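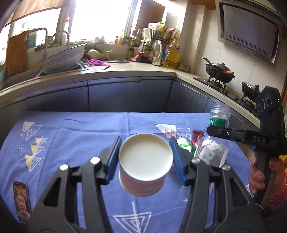
Chez moi, le bocal vide attendait toujours sur la table jusqu'au soir, raconte Felista Temba, et le gobelet avec. On passait devant, on poussait les deux pour poser une assiette, et au dîner il y en avait le double. Depuis la rentrée, elle débarrasse avant de se rasseoir, et elle jure que sa cuisine a gagné un mètre carré.

Son témoignage a ouvert la rencontre de fin de mois de « Table nette », l'opération lancée en septembre dans le quartier de Tapia, à Altdale. Le principe tient sur un bout de papier collé au frigo : après chaque goûter ou petit-déjeuner, tout ce qui traîne sur la table part au bon endroit. Le verre d'un côté, la canette de l'autre, les emballages froissés et les mouchoirs tout de suite dehors. On rince, on trie, on secoue la nappe. Presque 300 foyers s'y sont mis, et l'ambiance était franchement joyeuse !

Il faut dire que la cuisine est un terrain difficile. On y prépare le repas du midi pendant que le goûter des uns n'est pas fini, les oignons verts et le radis blanc sont déjà sortis à côté de l'évier, le grand saladier attend son tour, et la table sert de dépôt à tout le monde — téléphone compris. Amancay Sosa, à l'origine de l'opération, ne demande pas une cuisine de magazine. Elle demande une table libre, sur laquelle on puisse étaler une pâte ou faire ses devoirs sans déplacer quoi que ce soit.

« Le reste peut être plein à craquer, dit-elle. Moi, mes bouteilles de sauce, je les garde toutes dehors, je m'en sers tous les jours. »
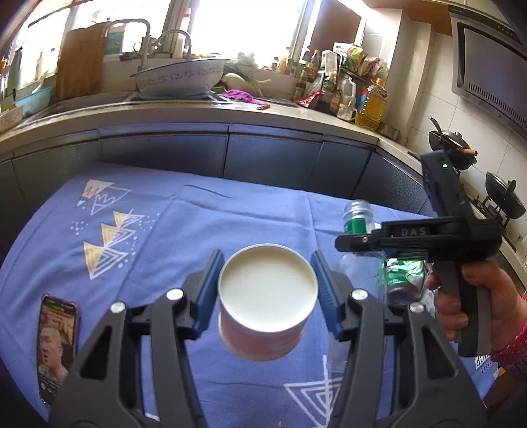

La grande découverte du mois, pour beaucoup, aura été le gobelet en carton. On le croyait réservé aux pique-niques, il est partout : on le sort pour ne pas faire de vaisselle, on l'oublie à moitié plein, on en reprend un autre. Julián Segura a tenu le compte chez lui, crayon en main. La première semaine, 23 gobelets jetés pour une famille de quatre. La dernière, cinq, et encore, il y avait un anniversaire. Les verres ont repris du service, tout simplement, posés à l'envers sur l'égouttoir où chacun reprend le sien.

Pour les fonds de boisson, la consigne a donné lieu à une jolie discussion. Vider un récipient dans un autre avant de rincer ? Tout verser à l'évier ? Nicanor Medina, qui ne supporte pas de jeter du lait, plaide pour le regroupement : on finit les restes au petit-déjeuner, ou on les passe dans la pâte à crêpes du soir. Il a apporté les crêpes, l'argument a porté. (Elles étaient à la fleur d'oranger, et il n'en est pas resté.)

Et puis il y a les bocaux. C'est le sujet qui passionne tout le monde à Tapia, et on comprend pourquoi : un bocal en verre transparent avec son pas de vis en bon état, c'est un rangement tout trouvé pour le riz, les lentilles, les graines de sésame. Encore faut-il décoller l'étiquette. Eau tiède et bicarbonate pour les uns, huile de cuisson frottée au doigt pour les autres, une nuit de trempage pour les plus patients.
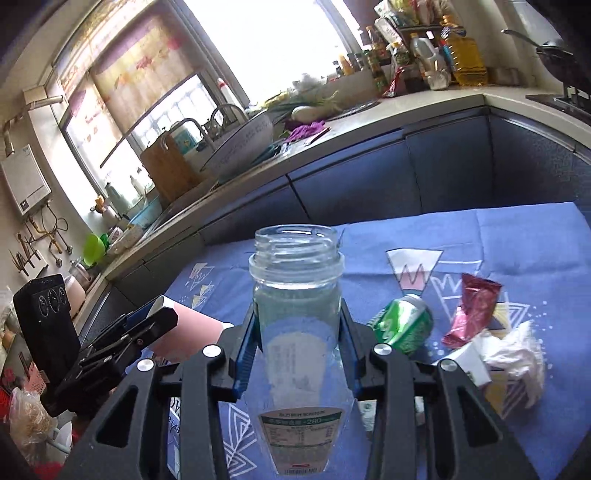 Felista Temba, elle, laisse les étiquettes. Elle écrit par-dessus au feutre, et quand le contenu change, elle raye. Ses bocaux ressemblent à des cahiers de brouillon, et on les reconnaît de loin !

Côté canettes, l'habitude est prise de les écraser avant de les mettre au bac, ce qui gagne une place folle sous l'évier. Le magasin Truvex de la rue principale accepte les contenants en verre dont les gens n'ont plus l'usage, couvercle compris, et les redonne gratuitement à qui prépare des confitures ou des légumes au vinaigre. Abelardo Quezada est déjà repassé trois fois. Il fait des radis marinés et compte bien en faire goûter à la prochaine rencontre.

Le bilan du premier mois a été arrêté le 30 septembre 2020. L'opération continue tout l'automne, et la commune voisine de Plurnley a demandé à s'y joindre avec ses deux immeubles du bord de rivière. Les inscriptions se font à la salle de Tapia, tous les matins jusqu'à midi. On repart avec le papier pour le frigo, et un bocal s'il en reste. Pensez à prendre un sac.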